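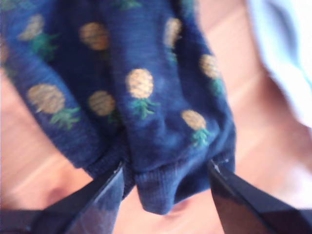 Figure 1. A navy sock with a pineapple print.

4.2 What the away supporters told us

I'll own up to a bias before going any further: I've followed Zorkstead through more bad seasons than good ones, so when their supporters started turning down my interview requests I took it a bit personally. The Wogan fans were much easier. Catch them at the coach stop an hour before kick-off and they'll talk until the driver starts the engine (and in one case well after it).

We handed out 600 paper questionnaires across the group stage of the Hirow Cup and got 80 back that were filled in properly. Not brilliant, I know! Most of the rest were missing the travel page, which was printed on the reverse, and I should have put "please turn over" at the bottom. For that reason I lean more heavily on the interviews in this section than we'd planned.

What came up again and again was the underdog question. People travelling with Ima, the smallest side in the competition, told us they enjoyed the long trips more when they expected to lose. One man said a 2-0 defeat at Wogan was the best day out he'd had all year, and he wanted it written down. Zorkstead supporters, whose club had reached the final 7 times, talked mostly about parking, ticket prices and the referee.

I don't want to push this too far. Ima's followers also travelled together far more often, usually on a single coach, and the company may matter as much as the low hopes do. We didn't ask who sat with whom, so I can't pull the two apart with the answers we have. The March interviews get a little closer, as by then Ima had started winning and a few of their regulars were already grumbling about the seats. I come back to those in Section 4.3.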